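Clear-floor rules for handheld gripper sessions in a shared room?

Posted by Anas Majali, 22nd May

Hi all! We've started collecting demonstrations with handheld grippers (one in each hand, camera on each) and I'm having a great time with it. The trouble is that our room at Wellano is also everybody's office and storage. People need things from the shelves all day long, and I don't want to be the person who shuts the place down every afternoon.

Do any of you have written rules for this? I'm mostly after: how far other people should stay from the operator, whether bystanders in the background spoil a recording, and what has to be checked before you start. Our risk assessment was written for the fixed arm in the other room and says nothing at all about a person walking about with tools in their hands. I need a draft by June.

Indrek Ramanauskas

Oh, I love this topic! We went through it last year on the Tumier project and ended up with a single page taped to the door. Copy whatever you like.

Before a session: the operator walks the whole route once with empty hands. Cables off the floor, chairs pushed in, buckets and boxes out of the walkway. Both grippers get opened and closed fully ten times while you watch the live view. Wipe the lenses. Check the mounts by hand, and if anything wobbles, tighten it and redo the calibration from scratch (yes, all of it, sorry!).

During: nobody comes within 2 meters of the operator unless they're part of the task. If someone has to pass, they say "passing" and the operator lowers both tools and stands still until they hear "clear." It feels silly for a day and then you do it without thinking. No takes longer than 300 seconds. Wrists get tired before you notice, and tired takes are sloppy takes.

After: write down the take number, the operator's initials and anything odd. We throw out every take with an interruption in it. Out of our first 122 we lost 11 that way, which I thought was pretty great for a busy room.

On people in the background, get consent in writing from everyone who works in the room, including the ones who "never come over to that side." They will. A sign on the door is good for visitors, but it doesn't replace asking. Agree on how somebody can get a take deleted later, and put a name next to that job.

This is what a shared room looks like from the operator's hand, with desks, shelves and other people all in view:
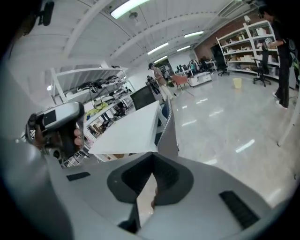
Mariama Mensah: does the 2 meters count from the operator's body or from the tip of the gripper? We argued over this in Gernusitz for a week, and an outstretched arm makes a big difference.

Indrek Ramanauskas

Great catch, Mariama! From the tip, arms fully out. I'll fix the wording on our sheet. We put tape on the floor for tasks that stay at one table, and that ends most of the arguing.

Wissam Kanaan

just do it after hours, we did and had no problems

Ziad Chamoun

After hours is fine if you have a second person there, so please write that in too, Anas. I'd also keep this sheet apart from the one for your fixed arm. The hazards have very little in common (trips, pinched fingers and sore wrists on one side, a moving machine on the other) and people stop reading when half the page isn't about their job. If you later play the recordings back on the arm, that is a new activity and it gets its own assessment before the first run. Happy to look over your draft when you have one, I really enjoy reading these!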